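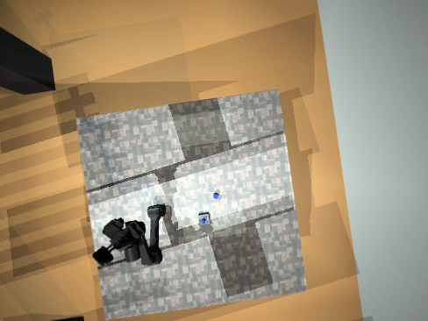
The arm, the blue ball and the little square container, in simulation.

I have worked in the kitting room at Domthorpe long enough to have opinions about trays. Small parts go in the trays, the trays go on the cart, the cart goes down to assembly. In January we learned that a robot arm would be joining us on the tray side, and that before it touched a real part it would practice on a computer. I wish I had been offered that when I started. I got a hairnet and a stool.

The arm runs on software from an outfit called Kushwaha, and the program to bring it in has a name, Wusano, which sounds like a cold remedy. Ngan-ling Tsao, who ran my line for years, has been moved over to it. Her new job is to look at the simulated arm on a screen and decide whether what it plans to do is stupid. She says it's the same job as before, with fewer birthday cards.

What has changed for the rest of us is mostly paperwork. We used to pack 200 trays a shift and argue about the radio. Now we pack 70, the ones with the soft or fiddly parts, and spend the rest of the time writing down how we do it. Have you ever tried to explain how you pick up a spring? I filled 3 pages and then picked one up to check, and I'd gotten it wrong. My thumb does something I had never noticed.

Those pages go to Ngan-ling, who turns them into practice tasks. Our springs and clips come out the other end as plain shapes on a patterned mat, which is a little insulting to the clips.

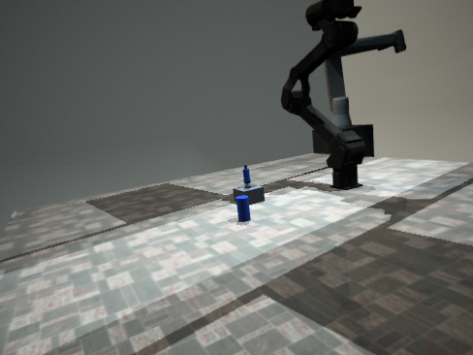
Are people losing their jobs over this?
So far two have moved to other departments and the rest of us have kept our places, though the open position on the late shift was quietly taken off the board.

I noticed that last part, and so did everybody else. At the meeting the manager from Uro, who own us now, said "freed up" so often that Ngan-ling started making marks on her cup. I don't hate the arm. My wrists were getting bad and I won't miss the heavy trays. I'd just like to know what I'm being freed up for, and whether it comes with a stool.

The next meeting is after lunch on 13 May 2026. I'm bringing the spring.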